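Drikby Opens Its Free Folding Table to Everyone

November 2018 – I'm Nosipho Maluleke, and I run the folding table at Drikby, our little clothing swap. I'm so happy to tell you that starting this month anybody can come in and learn to fold with us (you don't have to bring a thing to swap!).

We handled 2000 pieces of clothing last year, and I'd say polo shirts gave people the most trouble. The collar flops, the placket bunches up, and then the whole stack leans. So polos come first. Lay the shirt flat, collar away from you, and smooth it down with your palms before you fold anything.
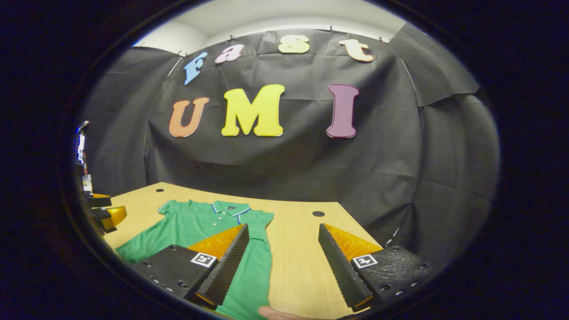 After that we bring in the sides, tuck the sleeves back and fold up from the hem – two folds for a drawer, three for a suitcase. Mitra Pakzad teaches the suitcase version and she is fast, so ask her to slow down.

Sessions run 30 minutes with four people at a time. They're free, and kids are welcome with a grown-up. Sign up at the Drikby front desk.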